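Shrubs on the Menu: A Nonalcoholic Drink List for a Small Restaurant Bar

Final project report, Beverage Operations
Hưng Hoàng and Cempaka Halim

Background

Our project was to write a short list of nonalcoholic drinks for Vestora, a restaurant and bar on the main street in Filcombe. The bar already sold soda, iced tea and a lemonade from a mix. The manager wanted drinks that could be priced close to a cocktail and made by one bartender during the dinner rush.

We chose shrubs as the base. A shrub is a syrup made from fruit, sugar and vinegar. It keeps well in the refrigerator and needs only soda water and ice to become a drink, so most of the work can be done before the bar opens. Neither of us had made one before this course.

Method

We split the work into recipes and service. Cempaka handled the recipes and I handled the bar layout, the costing and the menu text. We used the cold method for all of the fruit shrubs. The fruit is cut up, covered with an equal weight of sugar and left in the refrigerator overnight. The syrup is strained off the next day and the vinegar is stirred in a little at a time.

The first batch was pear and ginger with apple cider vinegar. We followed a one to one to one ratio and it was too sharp for most people who tried it. Cutting the vinegar by a third fixed this. The second batch was blackberry with red wine vinegar, and it was good from the start. The third was cucumber and mint with rice vinegar. It tasted fine on the first day but went flat and grassy by the end of the week, so we dropped the mint from the syrup and added it to the glass.

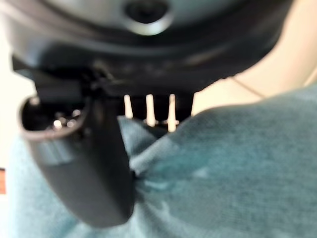
Hưng Hoàng

Service was harder to plan than the recipes. Vestora has one well, and the soda gun is at the opposite end from the ice. A drink that takes three trips along the bar is a problem on a Thursday, when the room fills early. We moved the shrub bottles to the rail next to the ice and kept all the garnishes in one tray. Each drink now uses the same glass, the same measure of syrup and the same amount of soda. Only the bottle and the garnish change.

Costing

Our budget for ingredients and bottles was $920, paid from the bar's account. The largest cost was swing-top bottles, which we bought new. Fruit was bought from Phùng, a produce shop two blocks away, and we took soft pears and blackberries when they had them at a lower price. Looks do not matter once the fruit is strained.

We set the price at $5 a glass. The manager thought it should be higher. We kept it low for the trial because regular customers were used to paying soda prices, and we wanted them to order a second one. The blackberry drink has the highest ingredient cost of the three, and we did not charge extra for it.

Results

The list went on the menu in November. The blackberry shrub sold best at dinner and the pear and ginger sold best at the bar, mostly to people waiting for a table. The cucumber drink was ordered less than we expected. Servers said guests asked what a shrub was, and the word "vinegar" in our menu text put some of them off. We rewrote the text to say "tart fruit syrup" and left the vinegar for the servers to explain. Orders improved after that, although the weather and a busy weekend may have had something to do with it.

One bartender felt the drinks were too sweet with the standard pour and started using less syrup. We tried it his way and changed the recipe card.

Problems and next steps

Labels were a weak point. We wrote the dates in marker and they rubbed off in the cooler, so one bottle of pear had to be thrown out. Tape works better. We also ran out of blackberry twice because we made all the shrubs in equal amounts.

The manager plans to keep the blackberry and the pear and replace the cucumber with something for winter. Cempaka is testing cranberry and orange peel. The bar at Nonotthorpe, under the same owner, has asked for the recipe cards.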